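The case against the rounded tariff

Water charges in Skiltberg have been billed in whole cubic metres for as long as the present meters have been in use. The meter itself records in litres. The reading is taken in litres, sent in litres and stored in litres, and is then rounded up before the bill is produced. A household that draws 1,009 litres in a billing period pays for two cubic metres.

The usual defence is that the error evens out. With rounding to the nearest unit it would, given enough periods. Rounding up has no such property. Each bill carries an excess of up to one unit, and the excess is never returned, as the next period starts from the true reading and the fraction is charged again from nothing. 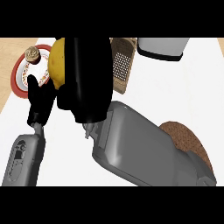 The effect depends on consumption. For a laundry or a school using 100 cubic metres in a period, one extra unit is small and is lost among other variations. For a single person in a small flat it can be a large share of the bill. The tariff is described as flat, but the price per litre actually paid falls as use rises. A water authority that wanted to encourage saving would not design it this way on purpose.

There is also the matter of leaks. A slow drip in a cistern may add a few hundred litres over a period. Under a rounded bill this often produces no change in the figure, and the occupier has no reason to look for it. Under a bill in litres it would show at once – provided the figure from the previous period was printed beside it, as it is in Wamer.

Wamer changed over when it replaced its billing software. The meters stayed where they were. The standing charge was raised slightly to cover the lost income, and the rise was stated on the first bill. That seems to me the correct order of work: find the true cost of supply, put the fixed part in the fixed charge, and let the variable part follow the meter. 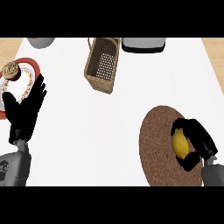 Villanueva disagrees, and wrote in to say that a higher standing charge falls on the same small households the change is meant to help, so that a person living alone might gain on the litres and lose it all again on the fixed part. Ovunby, the letter adds, kept its standing charge as it was and raised the unit price.

That is a fair objection to the Wamer figures. It leaves the rounding itself undefended, and either method of recovering the income would be easier to check than the present one.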